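Workshop notebook, Dasthorpe
February, second entry
Humidity and hinge screws in small display boxes

Carried on with the question Jaime Loureiro raised about pilot holes. The Cillard batch had split at the back rail on 2 boxes, both along the grain and both at the outer screw. Pilot was 1 mm on those. Opened the remainder to 1.2 mm and waxed the threads. No new splits after a night on the radiator shelf.

Lid weight matters more than I had allowed for. A glazed lid left upright puts its load on the lower screw of each hinge, and softwood gives there first. Checked by hand for play at the knuckle after 1000 openings on the test piece: slight on the left, none on the right. Suspect the left leaf was let in too deep.

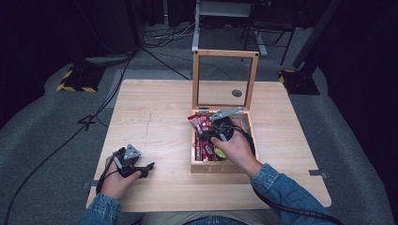 Glue and finish

Baptista recipe, thinned by 9 per cent. Dries clear on pale wood but raises the grain, so it wants a rub down with fine paper between coats. 2 coats on the inside, none under the hinge leaf. Endetti wax over the top left a bloom on the end grain; wiped off and not repeated.

To do: order brass screws one size longer. Ask Jaime whether the back rail can go up to 12 mm without altering the lid. Recut the left mortice on the test piece and run the openings again.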